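Ustthorpe bench, pre-run check, September
Inspector: Torbjørn Hellström
Task: flowers into vases

1. Frame bolts tight. Pass.
2. Emergency stop. Pass, on the second press. Reseat the button.
3. Cables clear of both arms. Pass.
4. Grip force set for stems. Pass at 15. At 19 it makes pesto.
5. Floor cables behind table. Fail. Tidy them, please.
6. Vases and bunches laid out. Pass. Pink vase still waiting for its first tenant.

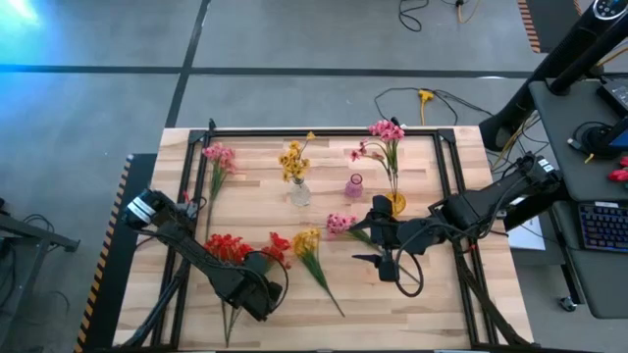
7. Ready to replace a florist? Not yet. My aunt is quicker and only knocks over her own coffee.

Recheck item 5 before the 166 run.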